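## Studio news, the April edition (mostly about zines and one very stubborn riso drum)

Hello again, everybody! I know the last one of these went out ages ago and promised a "quick follow-up," so thank you for sticking around. I've been drawing, folding, stapling and mailing things pretty much without a break, and I have a lot to catch you up on. Get a snack.
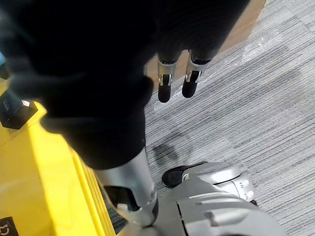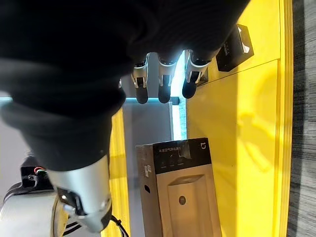 First up, the new zine is DONE. It's called Rutosham, it's 28 pages, and it's the longest thing I've ever put on paper. If you came by my table last fall you may remember me muttering about a comic set in a ferry terminal where every boat is running late. Well, that's this one. I drew the first half in brush pen, ran out of the brush pen I like, and drew the second half with a dip nib, and if you look closely you can find the page where it changes. (Page 13. The seagull gets a lot scratchier.)

It's printed in two colors, teal and a sort of warm brick red, on cream stock. I had my heart set on fluorescent orange for the longest time and even did a full set of separations for it, but the orange drum at the print shop kept leaving a stripe down the right side of every sheet. We cleaned it. We ran a stack of scrap through it. We cleaned it again! Senthil Chowdary, who runs the machines over there and has the patience of a saint, finally put the brick red drum in "just to see," and I liked it so much better that I went home and redrew the cover to match. So if you saw the orange cover I posted in the winter, it doesn't exist anymore, sorry. I kept two proofs and they're on my wall.

Rutosham is $9, or $14 with the little fold-out map of the terminal. The map was supposed to be a page in the book and it just would not fit, so now it's its own thing, and I think it came out pretty great.

### Prints!

I've also got 4 new prints, all letter size, all signed on the back in pencil. Three of them are from the night market series:

- Noodle Cart, Raining
- The Man Who Sells Only Batteries
- Plastic Stools (blue version, the green ones are gone)

The fourth is a portrait of my neighbor's dog, Bhat, wearing a raincoat. Bhat outsold everything else at the winter fair and I have made my peace with that. Each one is $18, and if you buy any two I'll throw in a Bhat sticker whether you want it or not.

A few of you wrote to ask about bigger prints. I did price it out, and I can do them, but the tubes cost more to ship than the print costs to make, and I hate charging people that. If you live close enough to pick one up from me in person, write back and we'll work something out.

### Where I'll be

I'm sharing a table at the Skastia Print & Zine Fair in April with Pornthip Duangkaew, whose embroidery patches a lot of you already know. She's bringing the moth set and a new batch of the tiny teapots. The organizers are expecting up to 2,000 people this year, and I'm excited and also kind of terrified, as last time I ran out of change before lunch and had to keep sending Pornthip to the bakery to break twenties. I'm bringing a card reader this time! I've tested it on my own card so often that my bank sent me a text.

We'll be in the back hall near the screen printing demo. Look for the yellow tablecloth and a cardboard ferry. The ferry holds the business cards. It took me an entire evening to build and I'd do it again.

I'm also teaching a one-afternoon binding class at Vakham Books later that same month. It's pamphlet stitch and a simple Japanese stab binding, no experience needed, and all the thread and needles are included. There were a couple of seats left when I checked this morning. Please bring an apron if you have one, the glue gets on everything.

### Stuff I'm enjoying

Kumaresan Pillai mailed me his collection of linocut matchbox labels and I've been leafing through it at breakfast all week. The one with the rooster is unbelievable. I tried cutting a lino block of my own afterward and put the lettering on the right way around, so of course it printed backwards, and now I own a stamp that says OLLEH.

I've also switched to a cheaper sketchbook and it's done wonders for me. The fancy ones made me too nervous to draw badly. This one has thin paper, the ink bleeds straight through, and I've filled more of it since New Year's than I filled of the last one in all of last year.

### Boring shop business

Orders go out twice a week now. Overseas mail has been slow, so if you've been waiting more than a month, send me a note with your order name and I'll look it up. I also fixed the thing where the shop charged shipping twice on sticker packs. If it happened to you and I missed your refund, please yell at me (nicely).

Commissions are closed until the fair is over. I've got two book covers and a wedding invitation on the desk, and the wedding people have a date they can't move.

Next time I should have pictures of the table setup and, if the ink behaves, a first look at the Rutosham shirts. Write back and tell me whether you'd wear brick red or teal. I keep changing my mind.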